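Friday, late

Third week of the arms at Gutholm and I still say good morning to them, which I would like struck from the record. Before July my bench did the sorting by hand: accessories, odds and ends, whatever Castellanos sent back in the big sacks. Four of us, one radio, a long-running argument about the window. Now there are two of us and the argument has been settled by default. I won.

My job title is "cell attendant." I attend. When the gripper fumbles, I press the yellow button, put the thing back where it was and press the green button. On Monday they told us the target was 400 items a shift. Today's board said 79, and somebody had drawn a small sad face next to it. I suspect day shift.

Spent most of the afternoon on key straps. The mint-green knitted one with the gold ring is my favorite, because it hangs from the gripper with its charm dangling and looks like it has somewhere better to be. I used to do those without looking. I could do them while eating a sandwich, though Ivham's handbook has views on that.

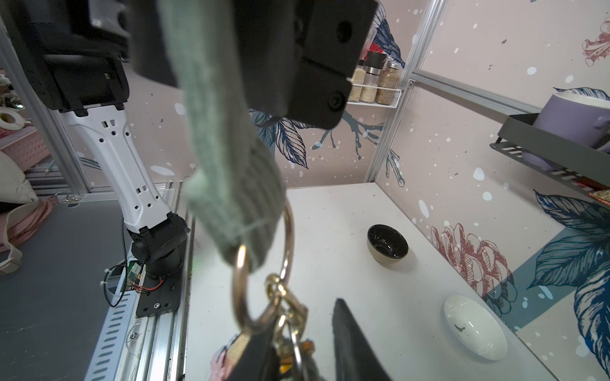 Cledwyn Griffiths said at break that he doesn't miss the sorting one bit, his wrists have stopped hurting and he sleeps through the night, and if I wanted to be sentimental about a bin of key rings I could do it on my own time. Fair enough. His wrists were bad. Mine weren't great either.

But I do notice that we talk less. You can't chat and watch for a stall, or I can't, and the one time I tried I missed a jam and got a message about it on the tablet before I'd finished my sentence. Natsumi Kawaguchi has moved over to Fukach to do training, so she teaches other people to press the green button. Better pay. She sent me a picture of her new chair.

Asked the supervisor if attendants get chairs. He's looking into it – he was looking into it last week too.

Must buy milk.

We use cookies to improve your experience on this site. Accept all | Manage settings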